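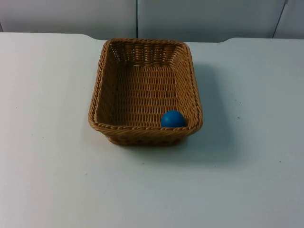
Trinby Cell FAQ: Setup, Care and Repair

So you've got a Trinby cell on your bench, or you're about to. Great! These are the questions we get most from people running one day to day. Our own cell lives in the back room at Peltora and has been moved, rewired and cleaned more times than we can list, so most of the answers come from there.

How big a table do I need?
Big enough that the arm can reach every spot where you plan to put an object, with a hand's width to spare on all sides. We love a plain white matte top. Glossy ones throw reflections into the fixed camera and you'll spend your afternoon chasing ghosts.

Does the tabletop have to be spotless?
No. A few tiny dark specks won't upset anything, and ours has them too. Wipe it down with a damp microfiber cloth before the first run of the day and let it dry completely. Do go after sticky spots, though, as a ball that should roll and doesn't will give you some very confusing results.

What should I use for the first pick test?
A ball in a basket! It's our favorite check because it tests reach, height and grip all at once. We use a small blue ball in a tan woven basket with a braided rim. The blue is easy for the camera to separate from the weave, and the rim gives the arm something real to clear on the way in and out.

Where in the basket should the ball go?
Start in the middle of the floor. Once you get 2 clean picks in a row, move it into a front corner, tucked close to the rim. That's the hard one. The rim hides the lower part of the ball from the camera, and the fingers have to come down nearly straight or they'll catch the braid. If your cell can do the corner, you're in very good shape.

The arm keeps pushing the basket. Is something broken?
Probably not. Check the approach height first (Settings, Motion, Clearance). The factory value suits shallow trays, and a basket with flared sides needs more. Raise it by 30 mm and try again. If the basket still moves, look at whether the gripper is opening too wide for the space.

How do I deal with shadows?
Pick one main light and leave it alone. Ours comes from the upper left and lays a soft gray shadow on the table to the right of the basket, and the Lolico vision software copes with it just fine. Trouble starts when a second light comes on halfway through the day. If you have a window, pull the blind before you calibrate.

How often should I recalibrate the camera?
Every Thursday, if you run the cell all week, and any time somebody bumps the mount. Clear the tabletop, put the target sheet down flat, press Calibrate and keep your hands out until the tone. You want a match score of 94 or higher. Anything lower usually means a smudged lens or a curled sheet.

Do I need panels behind the table?
You can run without them, but we'd put them up again in a heartbeat. Plain pale gray panels keep people walking past from wandering into the camera's view. Seams between panels are fine.

Can I change the finger pads myself?
Yes, and it's a fun little job. Power the cell off at the wall, wait for the status light to go dark, then undo the 2 screws on each finger. Slide the old pad out toward the tip. The new one goes in ridged side facing inward. Tighten by hand only! The threads are soft. Run the open and close routine with nothing in the grip before you go back to picking.

Which pads work best on smooth balls?
We've had the best luck with the soft Panicker pads. They wear faster than the hard ones, so keep a spare set in the drawer.

The gripper closes but the ball slips out. What now?
Clean the pads with warm soapy water, rinse and dry them, then check the grip force. After that, roll the ball itself under the tap. Dust is the usual culprit, especially after it's been sitting out over a weekend.

Can I use a different basket?
Please do, and send us a note about how it went! Measure the rim height, type it into the container page and rerun the pick test from the middle of the floor outward.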